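4.2 The round table problem

Most of the literature on household tidying assumes a table with corners. Corners are where things go. In the homes we visited for the Titgate study, a person clearing a rectangular table nearly always began by pushing the strays toward one end, and the end then did a great deal of unpaid work as a shelf. A round table offers no such service. Everything on it is equally in the way.

We came to this by accident. Of the 33 households that agreed to let us watch them clear a surface, several had round glass tables, and our coding scheme, which had been drawn up with some pride in October, included a field labeled "corner used (which?)". The second author, Anahera Halliday, filled it in with question marks for the first two visits and then stopped filling it in. We have left the field in the published sheet as a warning to others.

Glass brings its own trouble. A textured top, of the rippled kind sold for patios and small dining rooms, hides crumbs very well and hides small objects almost as well. It throws back the light from the window, so that a person leaning over it sees glare on one side and the murky shape of their own shoulders on the other. One participant told us she cleared hers by feel. Another swept his palm across the top before declaring it done, and found a hair clip. He put the hair clip back where it was, and we coded this as "deferred".

What people reached for, when there was no end of the table to push things toward, was a container. Small plastic baskets with punched sides did most of this work. They are cheap, they weigh next to nothing, and they come in shades of cream and beige that nobody seems to remember choosing. When we asked where a basket had come from, the usual answer was "the kitchen", given in the tone one uses for weather.

We split the objects found on tables into three loose groups. The first we called residents (a napkin holder, a plant). The second were guests, which had a home elsewhere and had only to be walked back to it. The third group gave us our title. Orphans are things with no home at all: a length of strap, a wooden stick, a bit of threaded rod from something that may or may not still be standing. Orphans took up very little room and an astonishing share of the time. Of the 181 clearing episodes we logged, 50 included at least one pause in which the person held up an orphan and looked at it.

The basket changes the orphan's prospects. Without one, the orphan goes back on the table, or into a pocket, or to Kukiton's famous "top of the fridge" (a category we dropped after Raelene Tapsell pointed out that we had no ladder). With one, it goes in the basket, and the basket goes somewhere, and the matter is closed until the basket is wanted for something else. Figure 4 gives a sense of the scale involved.
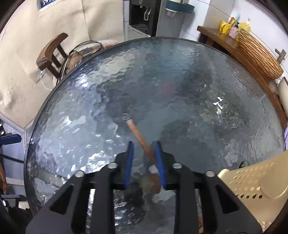
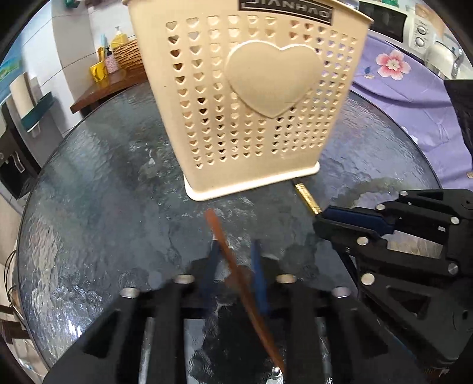

Figure 4. Perforated plastic basket and small items at a round glass table: a wooden stick (first picture); a short brass threaded rod and narrow strips of material (second picture).

It would be easy to conclude that baskets make people tidy. Our follow-up visits suggest something more modest. When we went back after 30 days, the tables were fairly clear and the baskets were fairly full, and the baskets were quite often on the tables. Participants did not see this as a contradiction. A thing in a basket on a table was, to most of them, put away. Fortin's scoring method, which counts every object resting on a surface, gives such a table a middling grade. The Virnora scale counts the basket as one object and awards nearly full marks. We report both and confess to a weakness for the second, having looked at our own desks.

There is also the question of what a basket's holes are for. Presumably they let in air, or save plastic. For tidying purposes they set a lower limit on what can be stored, and thin objects do find their way out. We saw a pencil leave by the side while its owner was still explaining her system. She caught it, put it back in at a different angle, and went on with the explanation, which concerned labels.

Section 4.3 takes up the drawers, where the baskets tend to be emptied, and where our coding scheme fared no better.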